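A morning at the Bradus tile works, Plurnar

By Muthu Iyengar | November
14 shares | 2 comments

I have walked on floor tiles all my life and I never asked how they are made. Last month I went to the open day at Bradus to learn it.

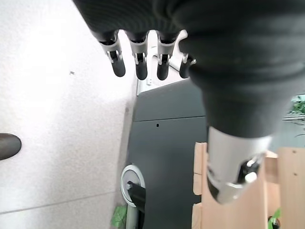 The floor in the entrance hall

The visit begins before you meet the guide, because the hall is laid with the firm's own product. It is a pale speckled tile, between off-white and beige, with a very fine grain. In the brochure it has the name Falo. I looked down at it for a good while. Where the light is strong it looks almost white, and the line between one tile and the next is so faint that I had to search for it.

Our guide was Haf Prothero, who has worked in the pressing department and now looks after the samples. She told us that people ask for a plain white floor and then complain after one winter, as each crumb can be seen. The small specks in the body of the tile are there for this purpose. I thought about my own kitchen and was a little ashamed.

From powder to tile

The raw material arrives as clay, feldspar and sand. It is ground with water, and then dried to a powder which feels like coarse flour. We were allowed to put a hand into a bucket of it. The specks come from a second powder, in another colour, which is mixed in just before the press. If it is mixed too long the specks disappear and the tile becomes simply dull, so the timing is watched closely.

The press is the loudest part of the works. We were given ear plugs and we stood behind a yellow rail. A tile that has been pressed but not yet fired is weak, and Haf broke one between her fingers like a biscuit. The broken pieces go back into the powder.

The kiln is a long tunnel and it does not stop at night. The tiles travel through it on rollers, and the temperature in the middle is more than 1000 degrees. You cannot see much, only a small window with an orange light, but you can feel the heat on your face when you pass. On a usual shift around 3000 tiles come out at the other end.

The sorting tables

This was my favourite room. The sorters lay the tiles under lamps and look at the surface from the side. They also knock on them with a knuckle. A good tile gives a clear sound and a cracked one gives a flat sound. I tried it and I guessed wrongly more than once. Second quality tiles are sold in the yard shop under the name Moroz, in mixed boxes, and several visitors went home with a heavy car.

Practical advice

Come to the early tour, when the presses are running. Wear closed shoes, you will not be let in with sandals. The tea room is upstairs and the cake is brought by the staff. The bus from Plurnar station stops at the gate, but the return bus in the afternoon was late and there is no shelter, so take a coat.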